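Search this site
Enter keywords Go

Clerthorpe Tunnels: Pre-Tour Walk Check with Comments

Checked by Grigoris Michailidis before the spring tours. Route length 1117 meters, street door to river exit. Group limit 30.

1. Street door and lock
OK. Key sticks in the upper lock. Turn it left a little first.

2. Entry stairs, 50 steps
OK with comment. Handrail is firm down to the landing. Below that, two brackets move when you lean on them. Tighten before opening.

3. Lighting, entry to Fahmy Cellar
OK. Brolteck lamps all came on.

4. Lighting, Fahmy Cellar to river exit
FAIL. Dark stretch starts at the 589 meter marker. Guides carry hand lamps there until the cable is replaced.

5. Low ceiling at the brick arch
OK. Yellow tape is peeling on the left side. Hard hats stay on through here. 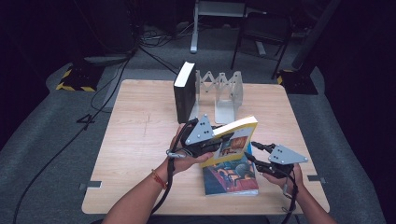
CLERTHORPE, March

6. Floor and drainage
OK with comment. Standing water in the old wine store, ankle deep at the wall. Boards are in place but slick. Scrub them and check again after heavy rain.

7. Ramon Passage, side gate
OK. Gate closed and chained. Visitors do ask about it. The passage past the gate has not been surveyed and is not part of the tour.

8. Air
OK. Meter read normal at every stop. Fan at the river end is noisy.

9. Emergency phone
FAIL on first try, OK on second. Loose plug at the wall. Needs a proper clip.

10. River exit
OK. Door opens outward, path clear. Cut back the brambles by summer.

Result: do not open past the Fahmy Cellar to unguided visitors. Items 2, 4 and 9 to be checked again before the first group goes down.

Related
Visiting the Fahmy Cellar
What to wear underground
Clerthorpe above ground: a half-day walk
Group bookings and school visits

Contact | Copyright Clerthorpe Tunnels | Back to top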